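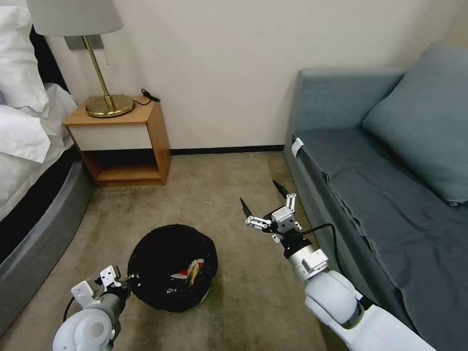 March, 4 pm. Gripper comparison, wastebasket task, room setup same as before.

Left = flat plates (Vosham), right = pointed fingertips on the linkage (Kevow). Same controller both sides, Costello build 1351. Close force 700 on both to start.

Plates: good on the rim, grip holds through the lift. Bad on paper, just pushes it deeper. Mesh rim wants to twist if only one side has it, need both arms up together.

Points: picks wrappers out fine, even crumpled ones. On the rim they slide. Dropped to 31 pct speed, better but slow. Tips can poke through the mesh if wrist comes in too steep, keep it shalow.

2 aborts so far, both right wrist cable pulling at full reach. Re-route before next run, leave more slack at the elbow. Left cable ok.

Head camera: dark basket on beige carpet segments fine. Rim depth is noisy, mesh again. Try averaging a few frames befor the approach.

To do
- rubber on the points, thin
- swap sides, see if it's the gripper or the arm
- ask Golldale re spare linkage bars
- log force properly this time, lost the first set

Leaning plates for carrying, points for picking. Not sold on a single gripper for both yet.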